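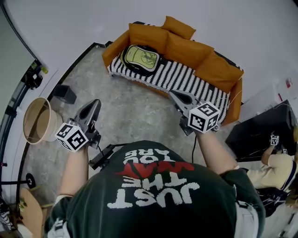
The small sofa, and the T-shirt with the right idea

Search the newsletter Type and press enter

Filed under: Home & Habits, Small Spaces
4 min read

Hello again, and welcome to June! I promised last month that I'd finally write about the sofa business, and so many of you replied asking (including one very long email from Catalina Tapia, thank you, I read every word) that I'd better get on with it.

So. We've moved into a smaller flat, as regular readers will be sick of hearing, and the old sofa didn't come with us. It was a huge brown thing called the Madetti that we bought when we had a bay window to put it in, and it would have filled the new front room from wall to wall with nothing left over for a lamp. I sold it to a couple with two teenagers and a dog and I did have a little cry when the van pulled off.

Then came the hunt for a new one, and oh, I had no idea how many sofas there are. I started with the Drusik shop on the ring road, where everything is very low and very grey and you have to roll sideways to get out. My knees said no. Next was Escobar, which I liked much more - proper high backs, arms you can rest a mug on - but the one I fell for was £2,483 and I'm afraid I laughed out loud in front of the poor man.

The one we ended up with is a two-seater from Tedunura, second-hand, for some £700 including delivery. It's a dull sort of mustard-orange that I wasn't sure about in the shop and now love. The covers come off and go in the wash at 30, and it has legs tall enough to get the hoover under, which I know is a boring thing to be pleased about but there we are.

A few bits I'd pass on if you're looking yourself:

Measure your front door and the turn on the stairs before you measure the room. Ours is a tight landing, only 80 cm at the narrow bit, and that ruled out half my list before I'd left the house.

Cut the shape out of newspaper and leave it on the floor for a couple of days. I kept walking across the corner of mine, so I knew I wanted something shorter.

Sit on it for longer than feels polite. Take a book! The Escobar staff brought me a cup of tea in the end.

Ask for the fabric scraps and look at them in the evening with the lamps on. My first choice went a nasty mustard colour after dark.

And don't buy the matching footstool on the day. They'll still have it next month and by then you'll know if there's room. (There wasn't. I put my feet on a floor cushion and it's fine.)

My one regret is the cushions it came with, which are filled with something lumpy and go flat by teatime. I've been plumping them every morning like a hotel maid. If any of you have swapped the insides for feather, write and tell me what size you went for, as I've heard you should go a bit bigger than the cover and I don't want to get it wrong.

Next month it's curtains, and whether I can hem them myself without a machine.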